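Drestetti Releases Version 5 of Its Two-Hand Grasp Planner

UVNESS, August – Drestetti today released version 5 of Vukadinović, its perception and planning software for two-gripper tabletop work. The release adds a shared contact model for both hands, a new object separation step for crowded tables, and a command-line tool for reviewing recorded demonstrations.

Earlier versions planned each gripper on its own and checked for collisions afterward. Version 5 solves for both at once, with a planning cycle of 14 milliseconds on the company's reference workstation.

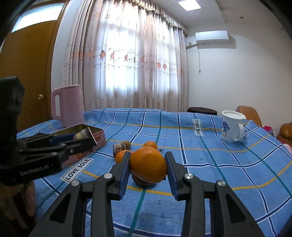

The separation step handles round objects that partly hide one another. It keeps a running estimate of each hidden outline and passes the planner a confidence value along with the shape. Grasp width is then set from the lower bound of that estimate.

"Fruit is hard on a segmenter. Two oranges side by side share a color and a texture, and the boundary between them can be a few pixels wide," said Fernanda Figueiredo, head of perception at Drestetti. "We retrained on household tables with patterned cloth and left the clutter in."

Reflective surfaces are treated separately. Mirrored shapes on metal trays were a common source of false objects in version 4, and a new filter compares each candidate against views from both grippers before it enters the object list.
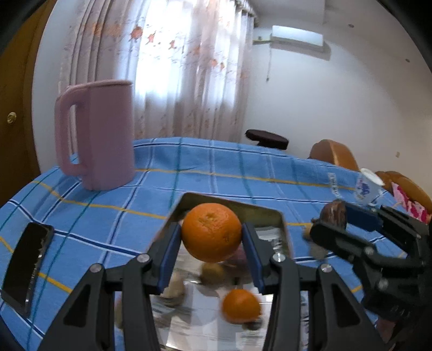
Two grippers at work over a plaid tablecloth, with a large orange held just above a stainless-steel tray.

The review tool, written by Kristóf Simon's team in Prekthorpe, flags dropped frames, clock drift between hands and gripper widths outside the calibrated range. It ships with 111 regression cases.

Version 5 is available to current license holders. Calibration files from version 4 must be converted before first use. Support for version 3 ends 15 weeks after this release.

Press contact: Drita Gashi, Drestetti, Uvness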